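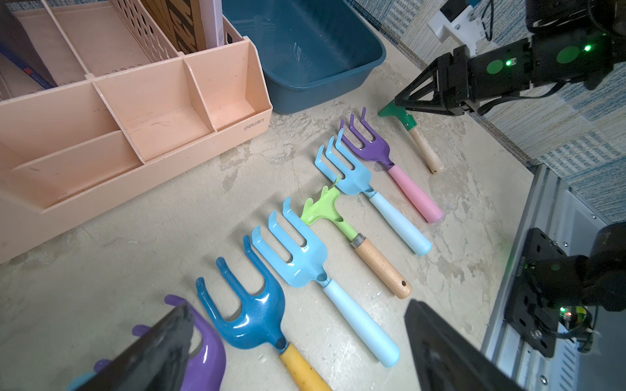 October, started writing 6:40 in the morning, barn still dark.

Weights first. Liam Egan and I put the second mob through the crush yesterday, 60 weaners, all from the Rondlow side. The small hand rakes, the purple one and the sky-blue one with four prongs, are children's size, and this is also the size I want for the sampling of the feed trough. A full-size rake pulls the whole layer of pellets together and then I can not see which part the calves left behind. With narrow prongs I can open the layer a little and look at the fines at the bottom. I will try it on troughs 1 and 2 before I ask Liam to change his method.

Back to the mob. Heaviest was 107 kilos over the lightest, which is too much spread for one pen. I think we should draft them in two groups, but Liam prefers to wait until the next weighing. His argument is that the light ones came off the trucks late and did not fill yet. He can be right. I wrote both opinions on the board.

Scale check

I was not happy with the scale, so I repeated the check with the known weight. Steer 492 (this is the tag, not the weight) went over three times and the readings did not agree. The load bar on the gate side had dried mud packed under the foot. I scraped it out, levelled again, and then the readings came close enough. Question for Liam: do we mark yesterday's numbers as doubtful, or do we reweigh? My vote is reweigh, only the last race-full.

Feed

The Clelel pellets are nearly finished. There is one bulk bag from Enton still closed, and the small silo. Flanagan can deliver 2,000 kilos but they want the track to be dry, and at the moment the low corner by the dam is soft. I told them I will ring after lunch.

Refusals were higher in pen 3 than in pen 2. Same pellet, same hay, same time of feeding. The only difference I know is the water – the trough in pen 3 fills slowly and the float sticks. Colour of manure normal in both pens. No coughing heard at the evening walk.
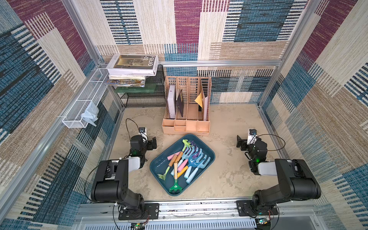 Water trough, pen 3

Took out the float valve and cleaned the seat. There was some grit and a piece of green slime as long as my thumb. After putting it back I emptied half of the trough and watched it fill. Better than before, still slower than pen 2. Maybe the pipe is pinched where the quad bike crosses. I did not dig today.

While I waited I looked at how the calves come to drink. The bold ones stand sideways along the trough and then two or three others must wait behind.
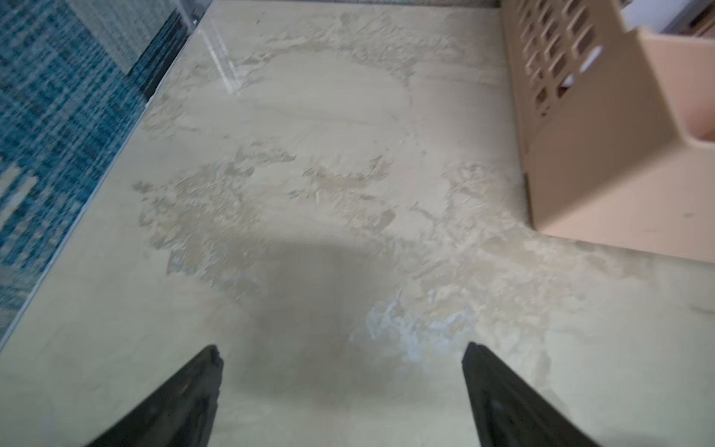 If this continues, a second trough on the far fence would help more than a faster valve. We have the old concrete one behind the shearing shed, but it needs a new bung and the tractor to move it.

To do: ring Flanagan, reweigh the last race-full, find bung, walk the pipe with Liam. The ear tag pliers are again not on their hook. Whoever has them, please put them back before the Rondlow heifers come in.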